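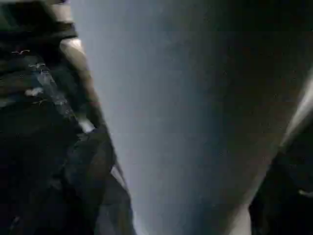 # Wrist camera and gripper trials, meeting notes, 20/04/2019

I took the minutes again, so blame me for the spelling. We started late on account of the projector and finished with the whiteboard completely full, so I've put things in the order we talked about them, even where that makes no sense.

## Last meeting's leftovers

The spare controller from Halavville is back on our shelf. The loaner cables are not, and I said I'd write to them again. The minutes from January were approved with one fix: I had written "left finger" in two places where it should have said "right finger."

## Close-range picture quality

This took up most of the hour! We had the wrist camera view up on the big screen, and it's soft all over. The blue-grey surface in the middle is readable as a surface, and that's as far as I'd go. On the left the dark stuff goes nearly to black, and the one thing that pops there is the white specks, which look like lint or bits of thread. There are faint horizontal bands across the whole picture too.

The bands got us going. One side of the table thinks it's the room lights fighting with the exposure setting, and the other side blames the cable (the old argument, I know). I don't have a strong opinion, but swapping the cable takes a minute, so we'll do that first and then play with the exposure.

On focus, we went back and forth. The Sukix lens we have now is set for a comfortable working distance, and up close it just gives up. We could refocus it nearer and live with a blurry view of the table, or mount a second camera off to the side. I like the second camera. It was pointed out, fairly, that a second camera means a second cable down the arm, and we already have trouble at the elbow joint.

Someone asked whether the dark shape in the lower right was the fingertip. Probably, going by where it comes in, but it's too dark and blurred to say much more. We'd like the fingertips to be easier to pick out, so we're going to try a strip of light tape on each one. If the tape peels, we'll go to paint.

## Gripper comparison: Prokopenko and Heleo

We ran 89 grasps with each gripper on the same set of soft and hard items. I read out the totals:

| Gripper | Grasps | Dropped |
|---|---|---|
| Prokopenko | 89 | 18 |
| Heleo | 89 | 5 |

Before everybody gets excited about the Heleo, it's slower to close, and a lot of us found the fingers bulky when reaching into the bin. Most of the Prokopenko drops were with loose cloth, where the pads slid right off the fold. With the hard items I couldn't really tell the two apart.

There was a good question about whether the pads on the Prokopenko are simply worn out. I looked up the log and that set has been on since before January, so it may not be a fair fight. We agreed to put new pads on and run the cloth items again before picking a winner. The Heleo stays mounted until then.

## Controller settings

Short one. The grip force limit got changed between sessions and didn't make it into the log. I'd like us to write down every change from now on, even small ones, and people were fine with that. The log sheet gets an extra column for it.

We also talked about moving to the newer controller software, and decided to wait until the gripper runs are finished.

## To do

- Swap the wrist camera cable, then compare the bands at two exposure settings
- Light tape on both fingertips
- New pads for the Prokopenko, then repeat the cloth items
- Price a second camera and a longer cable sleeve for the elbow
- Write to Halavville about the loaner cables (me)
- Add the settings column to the log sheet (also me)

## Other business

The small meeting room is taken next time, so we're in room 222. Please bring your own log sheets, as the printer up there is out of toner.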